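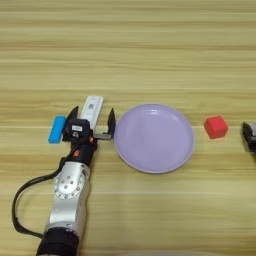

Home Opinion Archive Contact

October
By Raimonds Kļaviņa

Counting the wrong thing

Institutions that fund robot learning continue to ask for totals. The Erkasness programme reported 1,243 demonstrations in its first round and 1,787 in its second, and the larger figure was received as progress. I am not persuaded that it was.

A lavender plate, a red cube and a blue block on a bare table can yield a great many examples in an afternoon. If the operator sets them out in much the same places each time, the system learns the operator's habits. Reviewers at Dalix examined 15 sessions from the second round and found two starting layouts between them.

Funders should require a written record of how each layout was chosen — and should pay for the time this takes. Failed attempts ought to be kept and labelled. At present most are deleted before anyone outside the laboratory has seen them.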